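Clothes folding evenings return to Bikberg in September

The clothes folding evenings in Bikberg will start again in September, and this year they will also include shirts. The organizer is the secondhand shop Kekiletti, which has held such evenings in its back room for two winters. The first evening begins at 6 p.m. and there is no need to register before.

Until now the participants learned mostly how to fold T-shirts, sweaters and bed linen. Many of them asked for shirts with buttons, says Tarmo Lepik, who leads the evenings together with Holger Westerberg.

"A T-shirt forgives you everything," says Lepik. "With a shirt, the collar shows at once if you were in a hurry. People hang all their shirts, then the closet is full and they begin to put them on a chair."

Lepik teaches his method on a bed, as most people do not have a big table free at home. The shirt is first laid flat with the front up, and the sleeves are pulled out to the sides. The creases are smoothed by hand from the middle toward the side seams. After this the shirt is buttoned, turned over and folded in from both sides. The bottom is folded up last, in two steps – or in three, if the drawer is low.

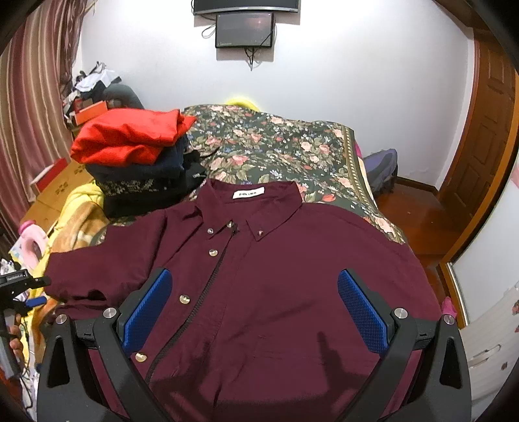 Does a shirt have to be ironed before it is folded?
According to Lepik, ironing is needed only for shirts that will be worn to work or to a celebration. An everyday shirt can be folded when it is fully dry and smoothed with the palms. If it is folded even a little damp, the creases stay in the fabric and the smell in the drawer becomes unpleasant.

A deep red button-down shirt laid out on a flowered bedspread, with folded clothes in a stack behind it, is close to how a usual evening of sorting looks at home. Westerberg recommends to finish one kind of clothing before taking the next one. He also asks people not to make the stacks too high, as the lowest pieces are then never worn.

Last winter Kekiletti received 2705 pieces of clothing from the people of Bikberg and the villages near it. Of these, 891 were shirts and blouses. The shop says that a large part of the shirts came in plastic bags, pressed together, and had to be washed and ironed again before they could be sold. Shirts which are brought folded can go to the shelf the same day.

The back room has place for 70 people. Participants should bring two or three shirts of their own, best of different fabrics, and also one that they find difficult. Children's clothes are welcome too. Tables will be there, and the furniture store Golob lends two beds for the practice.

The evenings are free of charge. Tea and buns come from the bakery Brodent, which has its door in the same yard. Those who want to give away clothes can leave them at the counter before the start – clean, and with all the buttons on, if possible. Shoes and winter coats are not accepted before the shop has emptied its storage.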